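The rain did not stop the whole weekend, so I finally watched Verkden, the small film that everybody at my work was recommending since January. I went to the late session at a cinema with 60 seats and an old heater, and I want to write my thoughts before I forget them.

First, for those who don't know it. Verkden is the second feature from the same team who made Plillano, the quiet film about two sisters who inherit a ferry. Plillano was slow but I loved it. The new one is also slow in the beginning, and then it is suddenly very fast, and I am still not sure if I like how these two parts are joined.
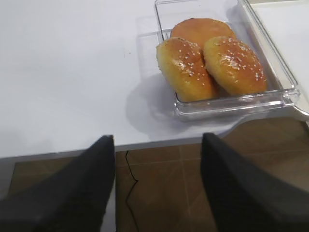 The story is about a man who repairs church organs and comes to a mountain town for one job. The organ has over 400 pipes and somebody has removed five of them. He begins to search, and every family in the town has a different explanation. It sounds like a crime story, but the film is more interested in how people talk to a stranger. There is a long dinner where three languages are spoken at the same table and only half of it has subtitles. As a person who lives every day in her second language, I felt this dinner in my stomach. You smile, you nod, you understand the joke when the others have already finished laughing.

I read some reviews which complained about the missing subtitles. I think they missed the point, but I understand the frustration also. 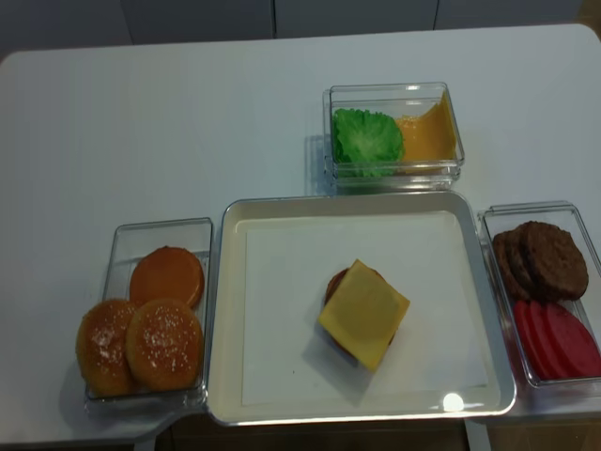 Cheese on top, with the burger still only partly assembled.

What I did not like so much is the music. In Plillano there was almost none, only wind and the motor of the ferry. In Verkden the music tells you what to feel in nearly every scene after the first hour. When he finds the first pipe in the barn, the actor's face is enough for me. I didn't need the violins. My neighbour in the next seat was crying, so maybe I am the wrong audience for violins.

The colours, on the other side, are beautiful. All the interiors are brown and dark green, and outside there is this hard grey light that I remember from winters at my grandmother's place. The camera stays far from the people for a long time - I think the first real close-up comes when the organ is played. 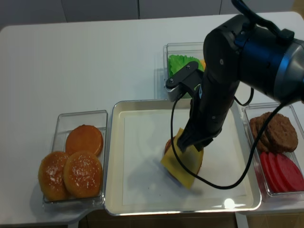 Buns on the left, the big tray in the centre.

About the ending I will say only a little. The last pipe is explained in a way that I guessed early, and the final scene at the train station is too long. I would cut it when he puts down his suitcase. But I thought about it on the tram, and again in the morning while making coffee, so it did something to me.

The same week I also tried the first two episodes of Gamusis, the series about the travelling circus. It is well acted and the costumes are great fun, but there are so many characters that I had to stop and ask myself who is married to whom.
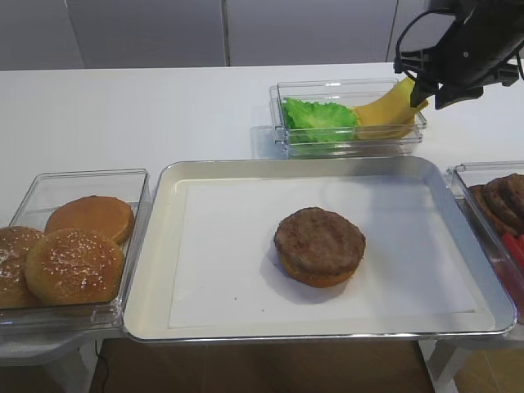

I will give it one more episode. A colleague promised me that the third one is where it becomes good, and she was right about Verkden, so I trust her.

Next on my list is Ackah, a documentary about a radio station on an island. It is playing at the same cinema until the end of the month, only in the afternoons. If somebody has seen it already, please write to me in the comments if it is worth leaving work early. And if you know where I can find Plillano with English subtitles, tell me that too, my sister would like to see it.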